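Malmont Small Engines Programme
Progress report to the Chaturvedi Fund
May 2019

Prepared by Katalin Szénási, project lead, Sindbridge Propulsion

Where we are

When we last wrote, in November, the second combustor had just come back from the welders and we were promising a full run by spring. It is now spring, by most definitions, and we have had the run. We have had several, of varying length, and one of them was long enough to be boring, a quality the whole team has been working towards for two years.

For anyone at the Fund who has joined since the award: Malmont is a small gas turbine meant for unmanned cargo aircraft, the sort that would carry post and medicines to islands where the ferry is more of a rumour. The idea is to recover heat from the exhaust and feed it back to the air going into the combustor, so that less fuel is needed for the same push. Large engines on the ground have done this for decades. Doing it in something that has to fly is harder, as the part that recovers the heat tends to weigh more than the fuel it saves. Ours did, in the first version. We reported this at the time with as much cheer as we could manage.

The heat exchanger

The second version is 48 per cent lighter than the first. Abhishek Saxena redesigned the core over the winter using much thinner walls, and he would like it recorded that he asked for thinner walls at the start and was overruled by me. It is now recorded.

We have run it at an exhaust inlet temperature of 700°C for a total of eight hours without a leak. The target in the grant agreement is higher than that in both temperature and hours, and we are not claiming otherwise. What we can say is that the cracks that ended the first version have not come back. Those started at the corners of the header plate, where the metal was being asked to be hot on one side and cool on the other and gave its answer within minutes. The corners are now rounded and the plate is allowed to slide a little.

Pressure loss through the core is still too high. Girish Rana thinks most of it comes from the bend just before the inlet, and has drawn a new duct with a gentler curve. The new duct fits everywhere except inside the aircraft. He is drawing another.

The test stand

The stand at Malmont was out of use for longer than planned over the winter. Our neighbours on the estate had no complaint about the noise, which we had prepared for with a leaflet and a telephone number. They complained about the smell, for which we had no leaflet. The exhaust stack has been raised and the matter seems to be closed, although the council has kept our telephone number.

The new fuel pump came from Zillik and has behaved itself. The old one will be kept as a spare and as a warning.

We have also moved the data recording off the laptop that used to sit on the windowsill. Readers of the last report will remember that it chose to install updates during the longest run of the autumn. The replacement has no connection to anything and no opinions. 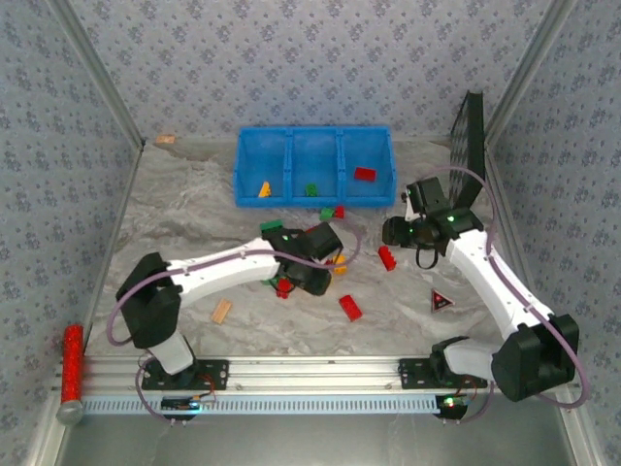 Parts handling took up more of the last few months than anyone budgeted for. A heat exchanger core is built from a great many thin plates that look the same and are not, and in the first build two of them went in upside down, which we found out at full pressure. Kayode Abubakar has since taken over the stores and brought in a rule that plates live in three groups only: checked, not checked, and rejected. A bright blue plastic bin split into three compartments suits the rule well enough, and it has the further merit that you can't pretend not to have seen it. Rejected plates used to find their way back into the build by a sort of homing instinct. Since the rule came in, none has.

Fuel control

Thabiso Maluleke's control software now starts the engine without help on most attempts. The exceptions are cold mornings, when the fuel is thicker and the software loses its nerve and shuts everything down. This is the safe thing to do and we would not wish to discourage it, but the islands we have in mind have a good many cold mornings. He is adding a fuel temperature reading to the start sequence and expects to have it on the stand within the next reporting period.

Money

Spending is under budget on staff, owing to the post we could not fill, and over budget on welding, owing to welding. The two very nearly cancel. We ask the Fund's permission to move £2000 from the travel heading to materials. The travel was for a conference at which we had hoped to present results, and at the time the results were a crack.

No other changes are requested. A full statement of costs is attached as Annex A.

Risks

The supplier of the thin sheet has told us the lead time may get longer. We have ordered enough for one further core and have asked for a quote from a second mill, whose reply was friendly and contained no prices.

The greater worry is the bearing at the hot end. It is running warmer than the model says it should. Either the model is wrong or the bearing is, and the team is evenly split. We will strip the engine after the next set of runs and look.

Next period

Fit the revised inlet duct, once there is one that fits. Run the core at the full grant temperature. Inspect the hot bearing. Cold start trials with the new sequence, for which we shall need some cold, so these may slip towards November.

Fund staff are welcome at any of the runs. Ear defenders are provided, and the tea has improved since the last visit.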